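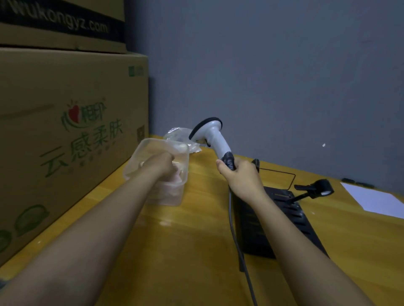 Two weekends into the parts sorter and I still haven't tightened a single bolt on the sorter itself, because all my time is going into teaching it what it's looking at. The plan, for anybody who missed the last post: a little two-axis gantry on a bench at the Makris shop, one bin going in, a row of bins coming out, and a scanner telling it what belongs where. Before the gantry gets to do any of that, I want to know the reading end works by hand. So it's been me at the yellow table with the clear tub in my left hand and the scanner in my right, pointing it at the bag and the tub from every angle I can think of. If I can't get a dependable read with a human wrist doing the aiming, two stepper motors sure aren't going to do better!

I'm calling the whole thing Zasero, by the way. It was a typo for something else in my notes and it stuck.

Okay, so the reading end. I started out wanting to do it with a webcam, and I spent most of a month fighting glare. Clear bags are awful. You get one nice flat patch and then a crinkle right through the middle of the code, and the software just shrugs. A proper handheld scanner with a trigger on it is boring and kind of clunky on a robot, but it does the hard part for you and types the answer into whatever's plugged in, like a keyboard. That last bit is great, until you leave a text editor open in the wrong window and come back to 758 lines of part numbers in the middle of your shopping list. (Yes. Saved it, too.)

My test for the bench is dead simple. I make up 40 labels, stick them on bags and tubs, and go through the lot twice, once with everything laid flat and once the way stuff really gets dumped in a bin. Flat was perfect, 40 out of 40. Dumped in a bin, I missed 16. That's bad, but it's a useful kind of bad, since nearly all of the misses were labels I'd stuck across a fold. A label on the hard side of a tub reads so much better than one on a floppy bag that I'm leaning toward having the sorter only ever deal with tubs. Bags can ride inside. I know that's cheating a little.

Other stuff I learned, in no order:

Clean the window. I'd been blaming my labels for a bad evening and there was a greasy thumbprint on the scanner the whole time. It gets a wipe before every run now, handle too while I'm at it.

The stand matters more than I thought. I'd planned to bolt the scanner straight to the gantry, but a cradle you can lift it out of is so much nicer when you're debugging. Grab it, try a read by hand, drop it back in.

Coiled cable pulls. It's fine for a person, but on a light carriage the springiness is enough to drag things off position when you get out to the far end of the travel. I'm going to swap it for a straight one and run it through a chain.
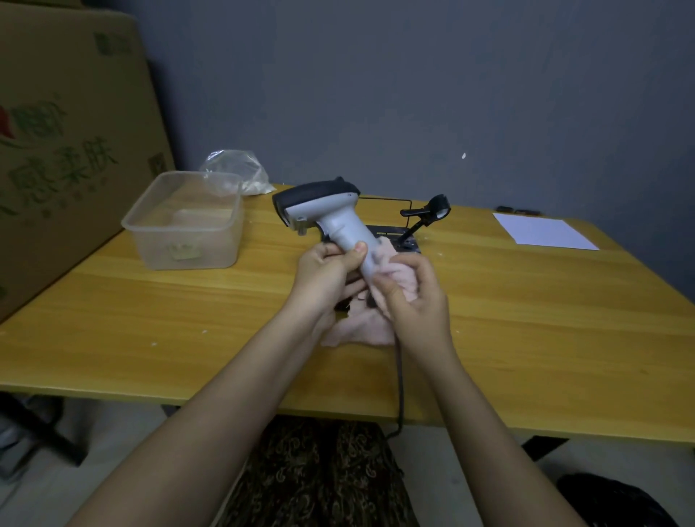 Cloth in one hand, scanner in the other. Stand's waiting behind it.

The software side is still a mess, so I'm not posting it yet. Right now it's one long script that waits for a code, looks it up in a spreadsheet, and prints the bin number in big letters, and I play the part of the robot and put the thing in the bin. Slow robot, complains a lot, stops for sandwiches. Next step is getting the Ument board to take that bin number and turn it into a move. I have the motors turning from the serial console already, just not both at once, and one of them hums in a way I don't love. If anybody in the Javaddale group has one of these boards and knows what the current limit should be set to, please leave me a comment, because the sheet that came with mine gives two different answers on the same page.

Still to get: cable chain, a longer belt, limit switches (I had a bag of them, they're in this building somewhere), and a better label stock that doesn't curl up at the corners.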